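Monday, late

Right, kettle on, feet up, and I'm writing this before I forget which settings I used (again). Whole day in the simulator with the two controllers, and I think I finally have an opinion, which Cengiz will say is about time.

So the Divel one first, as it's the one I know. It's smooth, I'll give it that. You ask for a pose over the table and the arm sort of strolls there. Lovely to watch, hopeless if you're waiting for it. I had the command delay set at 300 milliseconds to match what we get on the real link, and it coped without a wobble, but every time I nudged the target it seemed to have a little think before it joined in. I ate most of a packet of crackers during the morning's runs.

Then Zuduveo after lunch, same arm, same room, same start pose. So much quicker! I actually said "oh" out loud and Nurhan looked over the top of her screen. It does overshoot, though, and when I pushed the delay up to 400 it started hunting back and forth over the edge of the table like somebody looking for their glasses. I turned the gain down, then down again, and it settled, but by then it had lost a fair bit of the speed I'd been so pleased about.

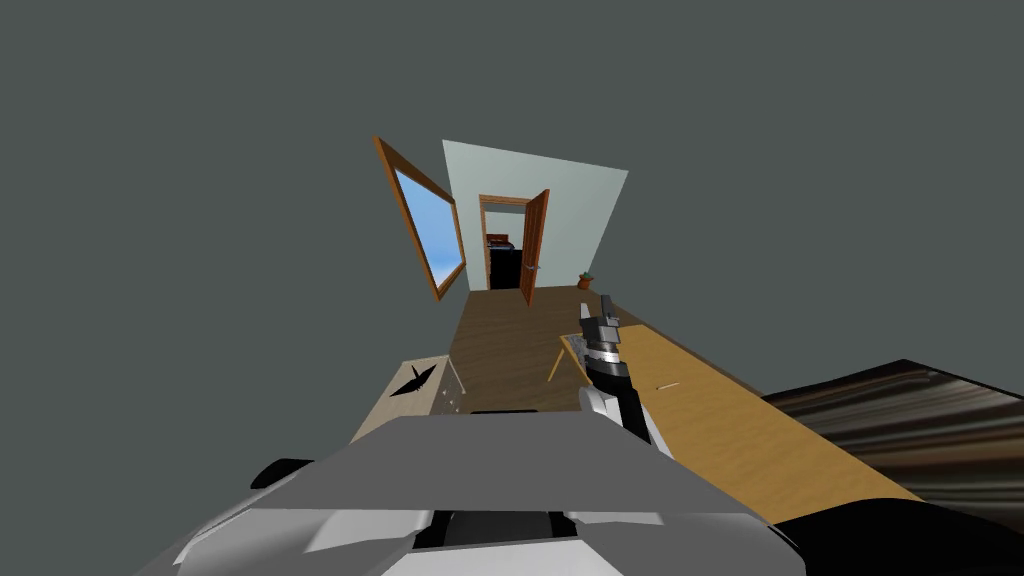
Nurhan thinks I'm being unfair to Divel. Her point is that I've had its smoothing on the default since June and never touched it, and she's probably right, annoyingly. She wants me to halve it and run the lot again tomorrow. She also wants me to stop judging by eye and log the gripper position properly – fair enough, although I do think you learn a lot by eye.

The other thing is the wide view. I can't get used to it. Everything leans, and I keep sending the gripper short because the near edge of the table isn't where my brain says it is. Cengiz swears by it and says give it a week. I might try the Plandholm camera settings in the morning, just to see if I stop misjudging the reach, and not tell him until I know.

Oh, and the wrist joint limit is still wrong in the model file. Must email Montecinos. I've written it on my hand, so that'll be gone by the time I've done the washing up.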